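What rules do you follow when recording household chores for robot training?
Posted in Robots & Automation

Govalard
I'm joining a project where people do everyday kitchen jobs at home with a head camera on, and the recordings teach a robot arm. I love this stuff! But the instructions are a single page. Are there house rules you'd add for cabinets and dishes?

Bilal Hakim
Oh, great project to be in! I've done 71 of these sessions and our sheet grew every month. Look at what your hands are doing, even if it feels stiff. Open both doors fully before you reach in. Carry one dish at a time, two hands on anything wide, thumbs on the rim.

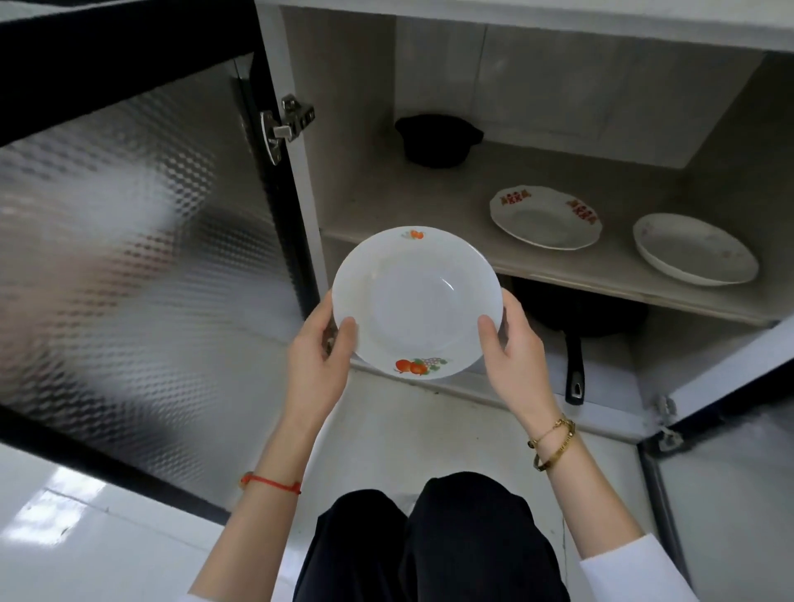 Keep clips under 30 seconds if you can, and start a new one when the task changes. Putting a bowl away is one task, and fixing a door is another, so they get separate labels. We had a batch of 928 clips where those were mixed together, and sorting them out took most of September.

Loose trim deserves its own line in your rules too. Keep your fingers where the camera can see them and press slowly along the strip.
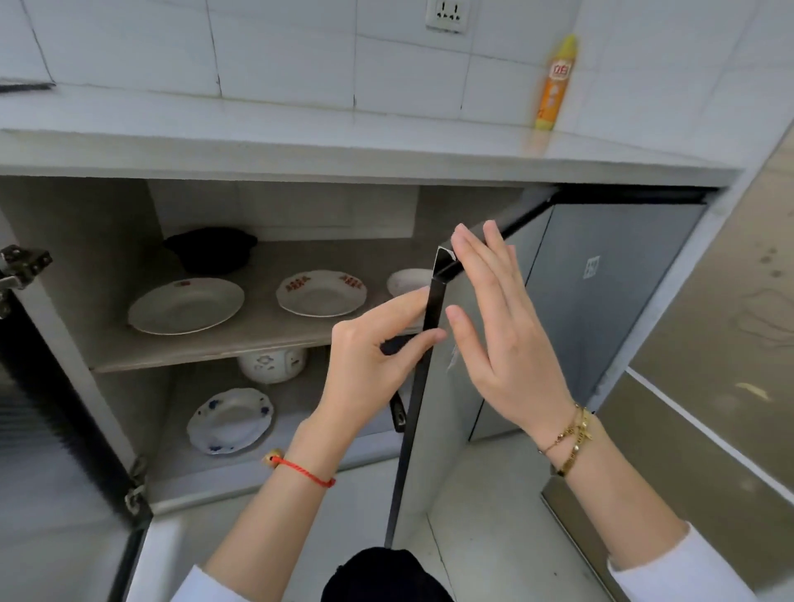
Also write down anything worn or coming away before you begin, so whoever labels the clips knows it's part of the cabinet. And get a yes from everybody in the home. Have fun with it!

Bataineh
Check the safety standard for your robot arm as well. Ours wouldn't go near real plates until it had done 2,000 runs with plastic ones. Not sure if that's a rule or just our lab.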